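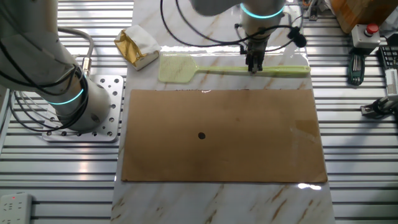
*A robot arm over the work table at Zistby, with a fly swatter, a sheet of cardboard and a small white and gold package on the board.*

The robotics workshop Zistby has started to collect 1000 hand-guided demonstrations for its robot arms, and by the end of April it had 976 of them stored. The remaining ones are expected within days, said project leader Hamdia Gebremichael.

In each demonstration a person controls the arm from a distance and performs one short task with ordinary things from the house. The movements of the arm and the opening and closing of the gripper are saved together with video. A learning program, which the team has named Previk, later tries to repeat the same task without a person at the controls.

The present series is called "flat things". It contains objects which lie low on the table and give the gripper little to hold, such as a fly swatter or a sheet of cardboard. According to Gebremichael, these were chosen after the first series, where the team worked mostly with cups and boxes.

"A cup is friendly to a robot. It stands up and it waits for you," she said. "With a thin handle you must come down at the correct height, and a few millimetres are enough to spoil it. A person corrects this by eye and does not think about it. We want to have exactly these corrections in the data."

The work is shared among 12 operators, who sit in the next room and follow the arm on a screen. They hold a small hand controller made by the local firm Ritwood. When the operator turns the wrist, the wrist of the robot turns too, with a short delay. Most new operators need one afternoon before their demonstrations are accepted.

Alper Kırmızıgül has been an operator since the first series and now trains the others. He said that the most common mistake is hurry. Beginners move quickly to the object, stop, and then search for the right angle with many little movements, and the program learns this searching also.

"I tell them to be slow at the beginning and not at the end," Kırmızıgül said. "If the start is calm, the grip is usually calm."

Not all recordings are kept. Around 700 of the stored demonstrations were accepted at the first review, and the others were passed only after a second person had watched them again. Failed grips are saved in a separate folder. The team has not decided yet if they will be used for training, but Gebremichael is in favour of it.

Between the demonstrations the objects are moved and turned, so that the program does not learn one fixed position. Operators may choose from which side they approach. In the earlier series they had to follow a written order of steps, and several of them complained that the result was stiff.

Some demonstrations in the first series were also made by hand, with a person standing at the table and pushing the arm along the wanted path. This method was stopped for the flat objects. The hand of the person often covered the gripper in the video, Kırmızıgül explained, and it was tiring for the shoulders after an hour.

The finished collection will first be tested together with Gatti, a packing company which would like to use robot arms for mixed returns from customers. The tests are planned for the summer. A third series, with soft objects such as cloths and gloves, will follow if the money for it is approved.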